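Why Do We Sort Things?

Okay, quick question before we start. Where are your socks right now? If you said "in the sock drawer," then somebody at your house is a sorter. If you said "um, everywhere," keep reading, because this page is for you too!

Sorting means putting things into groups. Every thing in a group has to be the same in some way, and that way of being the same is called a rule. "All the yellow ones go here" is a rule. "All the round ones go there" is a rule. "All the ones my little brother chewed on" is a rule too (and at my house that was a pretty big group).

I love sorting building bricks best. When I was nine my cousin Fahad Satti and I had one giant bag of them, and we built a whole town on the floor of his room. We named it Fedum. It had a fire station, a bridge, and a train that never fit through the tunnel. The worst part was hunting for pieces. You'd need one little red brick for the chimney, so you'd stick your arm in the bag up to the elbow and swish, swish, swish. By the time you found it you'd forgotten what you were making.

So one rainy Saturday we dumped everything out and counted it while we sorted. We had 1,083 bricks! It took us until dinner, and my knees hurt, and I still remember that number.

Now for the tricky bit: which rule do you pick?

Color is the easy one. Your eyes are super quick at color. You can spot a red brick in a yellow pile before you've even thought about it. Little kids usually sort by color first, and it works great when you only have a few colors.

Shape is harder but sometimes more useful. Say you're building a wall and you need long bricks. If all your reds are together, you've still got to dig through the red pile, past the square ones and the curvy ones, to find the long ones. Fahad and I found that out the slow way. We had 80 red pieces in one shoebox and it was just a smaller version of the bag.

You can also use two rules, one after the other. First color, then shape. You split the big pile into colors, and then you split each color into long, square, and curvy. Scientists do this kind of thing with beetles and leaves and rocks. Libraries do it with books. First the kind of book, then the author's name.

Next you need somewhere to put your groups. Bins are good. Trays with walls in them are good. Muffin pans are really good, as long as you ask first. See-through ones are my favorite, and it helps if they're low enough for you to reach in with your whole hand. Put them side by side at the back of the table and keep the space in front clear for your messy pile.

Bricks getting sorted by color:

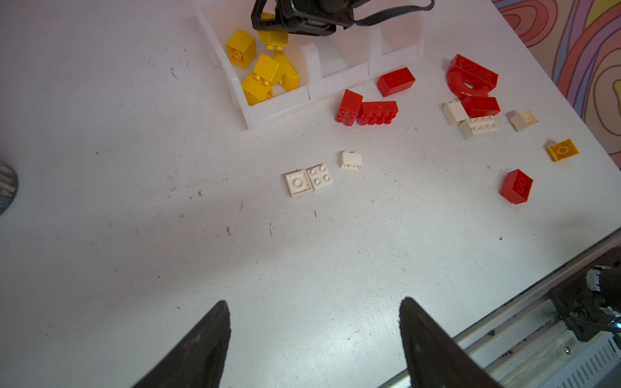
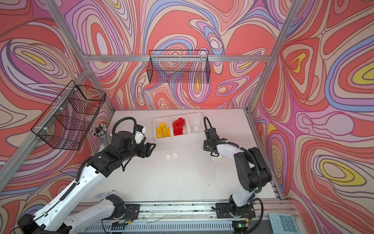

If you want to try it, grab a pile of something small. Buttons, dry pasta, markers, whatever you've got. Start with 11 things, so it doesn't get boring. Pick a rule, but don't tell anyone what it is. Make your groups, then ask a grown-up or a friend to guess your rule. My friend Usman Mengal did this with me using spoons and I could not get it. His rule was "spoons I would eat soup with."

Then mush everything back together and pick a different rule. Did anything move to a new group? Did anything not fit anywhere? That second one happens a lot. A brick that's half red and half yellow is a real problem if your rule is color! You can make a new group just for the weird ones, or you can change your rule. Both are allowed.

Words to know

Sort: to put things into groups.
Rule: the way all the things in one group are the same.
Compartment: one little section of a tray or a box, with walls to keep stuff from sliding next door.

Next time we'll do patterns, so save your buttons.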